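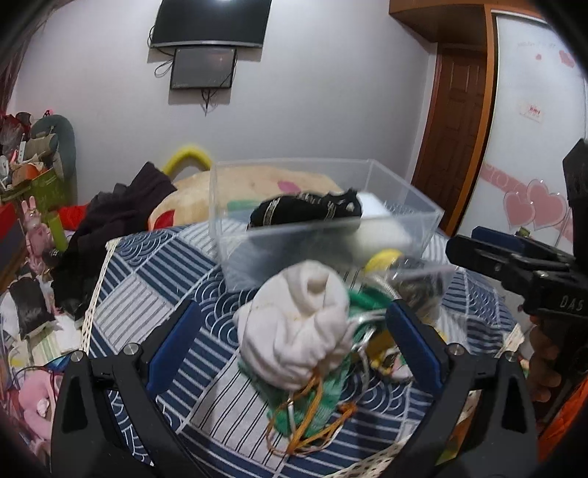 **Acta de la reunión ordinaria de la Asociación de Labores y Costura Tultetti**

Celebrada el jueves en la sala grande del local, con comienzo a las 18:10, que ya es costumbre nuestra dar diez minutos de cortesía a quienes vienen en autobús.

**1. Lectura del acta anterior**

Se lee y se aprueba con una sola corrección: donde decía «hilo de bordar» debe decir «hilo de hilvanar». Parece poca cosa, pero quien hizo el pedido se fio del acta y ahora tenemos un cajón de madejas preciosas que no habíamos pedido (y que, dicho sea de paso, ya han encontrado quien las quiera).

**2. Cuentas**

El saldo a fin de mes es de 577 euros. De ahí hay que descontar 218 euros de la última factura de Skiladness, por la revisión de las máquinas de coser y el cambio de dos correas. Una socia pregunta si no saldría mejor aprender a cambiarlas en casa, y se entabla una conversación larga y muy animada en la que cada cual cuenta lo que le pasó con la suya. Queda en que se pedirá al taller que la próxima vez nos deje mirar.

**3. Mercadillo de mayo**

Es el punto que más tiempo nos lleva, y con gusto. El ayuntamiento de Pernham nos confirma el mismo sitio del año pasado, bajo los soportales, con dos mesas y toma de luz. Hay entregadas hasta la fecha 38 piezas entre delantales, fundas de cojín y bolsas de pan, y se anima a todo el mundo a rematar lo que tenga a medias, que ya sabemos cómo se echan los días encima.

Sobre los precios hay pareceres distintos. Unas socias opinan que las colchas de retales se vendieron demasiado baratas, con las horas que llevan; otras recuerdan que la gente del barrio viene con lo justo y que da mucha alegría ver una colcha nuestra tendida en un balcón. Se acuerda subir un poco las grandes y dejar como están las pequeñas.

Las etiquetas se escribirán a mano, con letra clara y a tinta, indicando el tejido y cómo se lava.

**4. Excursión a la fábrica Thongdee**

La visita guiada y el autocar suman unos 334 euros. Se acuerda que la asociación ponga la mitad y el resto se reparta entre quienes vayan. La lista está colgada junto al perchero. Se ruega apuntarse con nombre y teléfono, porque en la anterior apareció un «yo también» que todavía no hemos sabido de quién era.

**5. Ruegos y preguntas**

- Se pide que las tijeras de tela no se usen para papel. Se pide otra vez.
- Se propone un taller de puntillas a ganchillo para principiantes, dos tardes al mes. Muy buena acogida; falta fijar el horario.
- Se agradece de corazón el bizcocho de naranja y se solicita la receta, que se copiará en el cuaderno verde.

Se levanta la sesión a las 19:55.

La secretaria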